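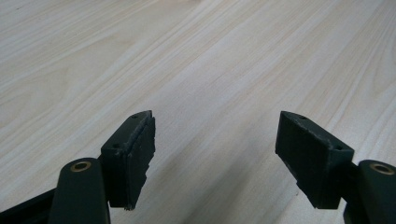 Noboru Ichikawa asked us whether a small firm should buy its first robot arm before it has any idea what the arm will do. Our answer was to leave the arm until last, and he has let us print it.

About Pergate

Pergate helps small manufacturers and packing firms plan and budget for automation. We do not sell equipment and we take no commission from those who do. Our office and workshop are in Clornwood.

Most projects begin with a list of the handling jobs a firm wants to hand over. We try the movements by hand with simple grippers and everyday packets and containers. 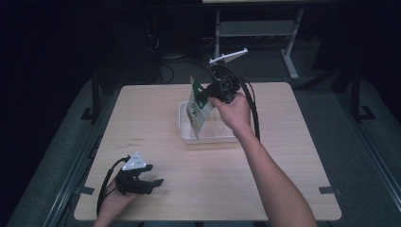

From those sessions we write a specification, which goes out to 3 suppliers. The first visit and written report cost £2,000, and this is taken off the fee if the work goes further.

A budget from us covers the whole cell: guarding, spare pads and fingers, cabling, training and floor space. We ask clients to keep 20 per cent back for changes after delivery.

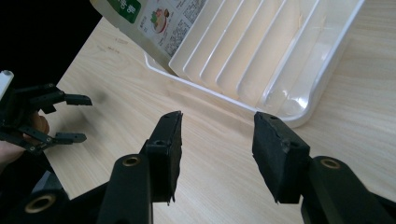
Our largest plan to date was for Ackroyd, who wanted costs for 100 product lines and bought equipment for the simplest ones first. We are now working with Braltasum on a replacement schedule that starts in September.

Enquiries are answered by the person who would do the visit.

Page last updated 10 Jun 2021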